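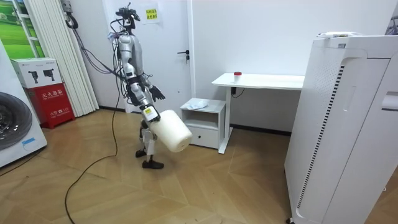 Restuleck regional recipe text set, data card

Status: usable, still messy. Last touched in February.

What it is

Plain text recipes typed up from community cookbooks and parish newsletters. 800 recipes, one per file, UTF-8. Mostly soups, cakes, preserves. Very heavy on plums. Sources are the Stirnwood cookbooks (the bulk of it), Plastari newsletter inserts, and the Choi binder, typed last and checked least. 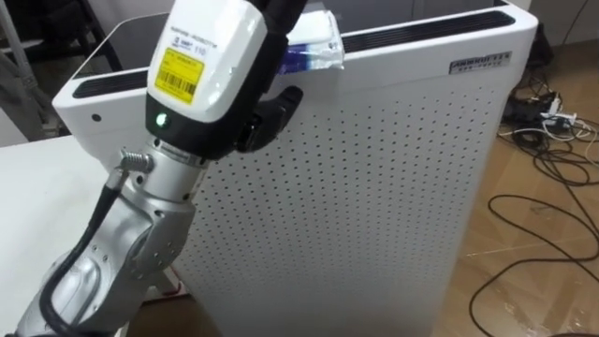

2 min read

Fields

title: as printed, spelling kept
source: stirnwood, plastari or choi
yield: free text, often blank
ingredients: one per line, quantity first
method: paragraphs, line breaks not reliable
notes: anything handwritten in the margin

Units are NOT converted. Cups, ounces, teacups, "butter the size of an egg", all left alone. If you need grams do it yourself and please don't send the result back as a fix. Oven temps the same. Older Stirnwood books only say slow, moderate or quick.

Typing rules

Fractions as 1/2, no special characters. Illegible word goes in as [?]. Obvious misprints stay, so "bakking soda" is really in the book, dont correct it. Page numbers dropped. Ads dropped too, which I sort of regret now. 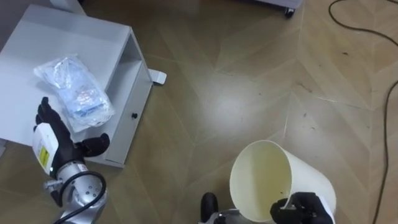
Duplicates are the big headache. Same gingerbread turns up under 7 titles with tiny changes in the molasses. Kept them all, grouped in dupes.txt. About 500 recipes have been proofread against the page, the rest only once through by whoever typed them. The checked column is yes or blank, blank means no.

Known problems

- 32 files have no method at all, just ingredients. Printed that way.
- Plastari inserts run in two columns and a few got typed straight accross. Look for sugar in the middle of a sentence.
- Canning instructions are old. Do not can anything from these, times are way too short by current advice.
- Sort order ignores "The" in some folders and not others.

Use

Fine for search, text analysis, family curiosity. Not tested in a kitchen. Credit Restuleck and the source book if you reprint a recipe.

To do

Split notes from method in the Choi files. Index by main ingredient. Fix the folder names.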